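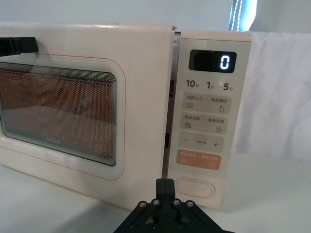 ok so week two of cooking for one in the new apartment and I have opinions

1/ frozen rice is the best thing I've ever done for myself. One big pot, flat bags, into the freezer. 18 bags last time and I regret nothing

2/ splash of water before you reheat it!! a damp paper towel on top works too

3/ the Sowah containers everybody recommends? lids warped on me in February. I'm back to old jam jars and a plate

4/ soup from the Risetti place downstairs freezes great, except the potato one, which goes grainy (sad, it's my favorite)

5/ groceries were 40 bucks this week and that includes the fancy butter, so I'm counting it as a win

6/ someone asked about eggs. I don't reheat eggs. I tried it once and my kitchen smelled until bedtime

7/ lentils tomorrow, will report back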